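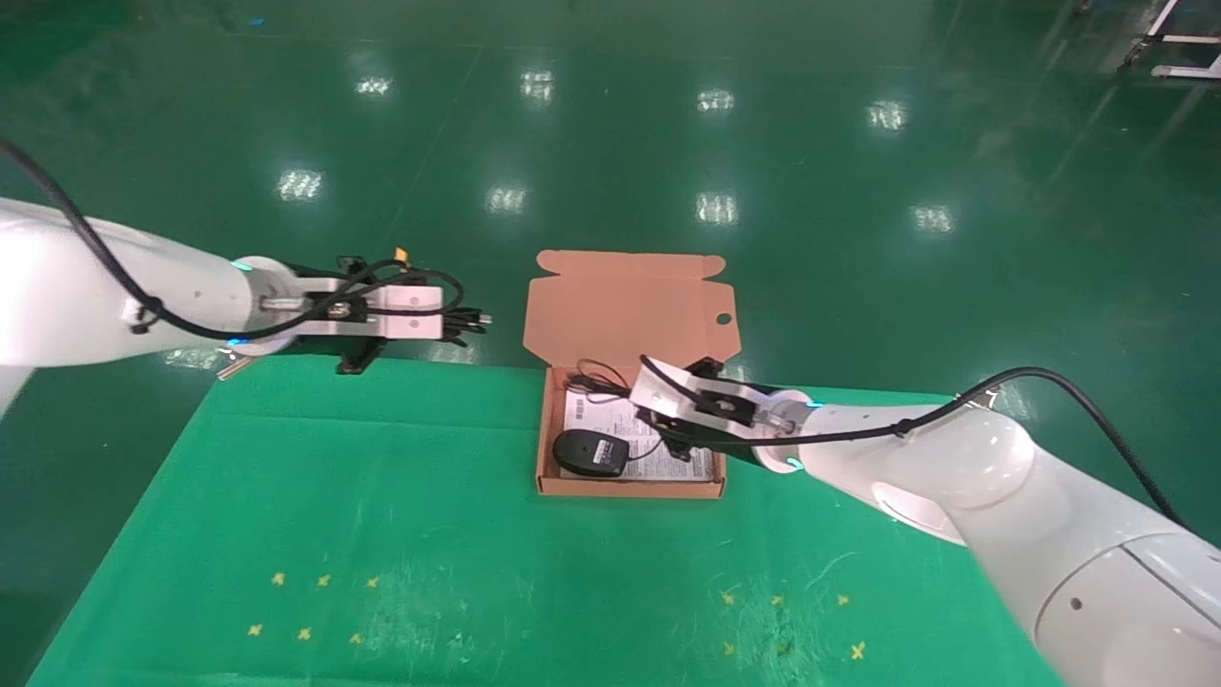
国際ユース室内競技大会、ノロラで開幕 17の国と地域から選手155人

ノロラ市のシコラ・アリーナで2021年9月28日、国際ユース室内競技大会が開幕した。17の国と地域から選手155人が参加し、バドミントン、卓球、フェンシング、ハンドボールの4競技で順位を争う。昨年は開催が見送られており、同市での大会は当初の計画から1年遅れての実施となった。

開会式は午前中にアリーナのメインホールで行われた。各選手団の行進は旗手と主将のみに絞られ、ほかの選手は客席の指定された区画から式を見守った。市長のあいさつに続き、大会組織委員会のリンディウェ・スワネポール(Lindiwe Swanepoel)委員長が開会を宣言した。選手宣誓は地元ノロラのハンドボール選手と、遠征組のフェンシング選手が一緒に務めた。式典は予定より短い時間で終わり、午後にはバドミントンと卓球の予選が始まった。

スワネポール委員長は式後の会見で「1年待った選手の中には、年齢の上限を超えて出場できなくなった人もいる。その人たちにも恥ずかしくない運営をしたい」と述べた。組織委員会によると、延期に伴って年齢区分を見直す案も検討されたが、各競技の担当者の意見がまとまらず、従来の区分のまま実施することになった。

出場資格は大会の年に18歳以下であることが条件で、各国・地域の競技団体が推薦した選手が参加する。個人種目のあるバドミントン、卓球、フェンシングは、1つの選手団から各種目に出場できる人数に上限がある。ハンドボールは男女とも1選手団につき1チームで、登録人数は通常の大会より少なく抑えられた。交代要員が限られるため、試合時間も前後半それぞれ20分に短縮されている。

主会場のシコラ・アリーナは市の東部にあり、旧市営体育館の跡地に建てられた。メインホールではハンドボールとバドミントンの決勝が行われ、サブホールは卓球、2階の多目的室はフェンシングの予選に使われる。バドミントンの予選のみ、川を挟んだ対岸にある市立大学の体育館が会場となる。アリーナと大学の間には、大会期間中、選手と関係者用のシャトルバスが運行される。

競技の運営では、今大会から得点表示と進行管理に「セサンス(Cesance)」と呼ばれるシステムが導入された。各コートの審判が端末に入力した得点が、会場内の表示板と大会の公式サイトに同時に反映される。これまでは記録員が紙の記録用紙を本部に運び、そこで手入力していたため、結果の掲載までに時間がかかっていた。紙の記録も当面は併用し、食い違いがあった場合は紙の記録を正式なものとして扱う。

開幕日の午後には、卓球の予選で表示板の更新が一時止まる場面があった。組織委員会は会場内の無線通信が混み合ったことが原因とみており、夕方までに端末の一部を有線接続に切り替えた。試合の進行に影響はなかったとしている。

バドミントンの予選では、男子シングルスの第1シードと第2シードがともに初戦を突破した。女子シングルスでは前回大会の準優勝者が足首の痛みを理由に棄権し、補欠の選手が代わって出場した。補欠の選手は第1ゲームを先取したが、続く2ゲームを落として敗れた。棄権した選手は、ダブルスには予定どおり出場する方向で調整しているという。

卓球は男女の団体戦から始まり、開催地のノロラ選抜は男子が初戦に勝ち、女子は敗れた。男子は先に2試合を失ったあと、ダブルスを含む残りの試合をすべて取って逆転した。ノロラ選抜の男子監督は「最初の2人も内容は悪くなかった。次の試合も同じ順番で組むつもりだ」と話した。団体戦の予選は29日も続き、各組の上位2チームが決勝トーナメントに進む。

フェンシングは29日に男女エペの予選、30日に男女フルーレの予選が組まれている。サーブルは審判員の確保が難しいとして今大会では実施されない。技術委員を務めるジョルト・ハラース(Zsolt Halász)氏は「審判員の多くは入国後の待機期間があり、予定していた人数に届かなかった。種目を減らすのは残念だが、無理に組めば判定の質に響く」と説明した。サーブルに登録していた選手のうち、希望者はエペかフルーレへの変更が認められた。

ハンドボールは29日の夕方に女子の第1試合があり、ノロラ選抜が登場する。前回大会では組の最下位に終わっており、今回は地元のクラブで一緒に練習してきた選手を中心に編成した。主将は開会式後の取材に「自分たちの体育館のように使ってきた場所なので、緊張はあまりしていない。相手の映像は見られるものが少なく、試合の中で合わせていくしかない」と語った。男子は30日から始まる。

観客の入場は、メインホール、サブホールとも定員の半数までに制限されている。入場券は事前申し込み制で、当日券の販売はない。初日の分は市内在住者と学校の団体に割り当てられ、一般向けは29日以降の分から受け付けている。大学体育館とフェンシングの予選会場は無観客とし、試合の映像を公式サイトで配信する。配信は無料で、登録も必要ない。

感染対策として、選手と役員は入国時と会場入りの前日に検査を受け、大会期間中も定期的に検査を行う。宿舎は選手団ごとに階を分け、食事の時間もずらしている。組織委員会は開幕前日の検査で陽性となった役員が1人いたことを明らかにした。この役員は宿舎とは別の施設に移っており、選手との接触はなかったとしている。所属する選手団の名前は公表していない。

大会の協賛にはオイェララン(Oyelaran)社が加わり、選手用の飲料と、会場間の移動に使う車両を提供した。同社の協賛は今回が初めてで、契約は次回大会までの2大会となっている。市は会場使用料の減免と警備の費用を負担する。市議会では春の審議で、延期によって膨らんだ費用の扱いをめぐって質疑があり、追加分については基金からの繰り入れで対応することが決まった。

アリーナ周辺では、大会期間中の交通規制が始まっている。正面の通りは午前8時から午後9時まで一般車両の通行ができず、路線バスは北側の通りに迂回する。最寄りの電停は通常どおり利用できるが、アリーナに面した出口は選手と関係者の専用となり、観客は反対側の出口から歩道橋を渡って入場する。市は来場者に公共交通機関の利用を呼びかけている。駐輪場は大学側の臨時駐輪場のみ開放される。

地元の商店会は、例年であれば大会に合わせて広場に屋台を並べるが、今回は見送った。代わりに加盟店で使える割引券を入場者に配っている。広場に近い食堂の店主は「選手が店に来ることはないと聞いているので、売り上げはそれほど期待していない。弁当の注文が役員向けに入ったのは助かった」と話していた。

市内の学校は、授業の一環として生徒に配信で試合を見せる計画を立てている。当初は各校が1つの選手団を受け持ち、練習場を訪ねて交流する予定だったが、対面での行事はすべて取りやめになった。生徒が書いた手紙は、翻訳を付けて宿舎に届けられる。開会式の前には、通路の壁に手紙の一部が張り出され、足を止めて読む選手の姿もあった。

選手団の中には、移動の都合で到着が遅れているところもある。組織委員会によると、乗り継ぎ便の欠航で、ハンドボール男子の1チームが28日の開会式に間に合わなかった。29日の昼に到着する見通しで、初戦は30日の最終試合に組み替えられた。検査の結果が試合開始までに出ない場合は、さらに翌日に延期する。対戦相手のチームは変更を了承しているという。

大会は予選の後、個人種目の決勝、団体種目の決勝の順に行われ、最終日にはハンドボール男女の決勝がメインホールで開かれる。表彰は競技ごとに決勝の直後に行い、メダルは選手が自分で盆から取る形をとる。閉会式の内容は縮小され、次回開催地への大会旗の引き渡しのみとなる。次回の開催地は、期間中に開かれる代表者会議で決まる予定で、2都市が立候補している。

会議では、競技数の見直しも議題に上る。一部の選手団からは、会場や審判員の負担を理由に競技を絞るべきだとの意見が出ている一方、サーブルの復活や新しい競技の追加を求める提案も提出された。ハラース氏は「今回の運営の結果を見てから議論したい」と述べ、会議の場で結論を出すかどうかは明言しなかった。

29日の競技は午前9時に始まる。各会場の試合順は公式サイトに掲載されており、変更があった場合は当日の朝に更新される。入場券の払い戻しは、申し込んだ日の全試合が中止になった場合に限って受け付ける。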